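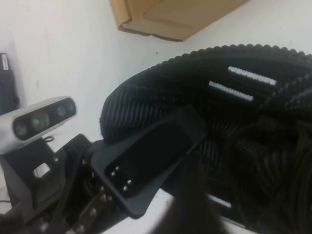 The Rallwood Open Day is a public demonstration of robotic handling held each October by Dinance, a maker of packing equipment. It takes place on a Thursday and is open to visitors from the early afternoon. The most recent event drew 963 visitors, compared with 679 the year before.

Program

The main demonstration, known as Inga, deals with the packing of footwear. Shoes are difficult for machines to handle: the uppers bend under pressure, and a pair must share one box. Sessions last 16 minutes and are followed by questions from the public.
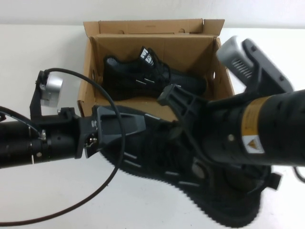 A sneaker held in the gripper, with the matching shoe in the open box behind it.

Celina Ziółkowski, who has directed the program from its second year, introduced guided visits for schools. Places on these visits are limited to 94 and must be reserved in advance.

Related events

A smaller demonstration, Tumier, is held in the same building in spring. It covers the sorting of folded clothing and is intended mainly for trade visitors.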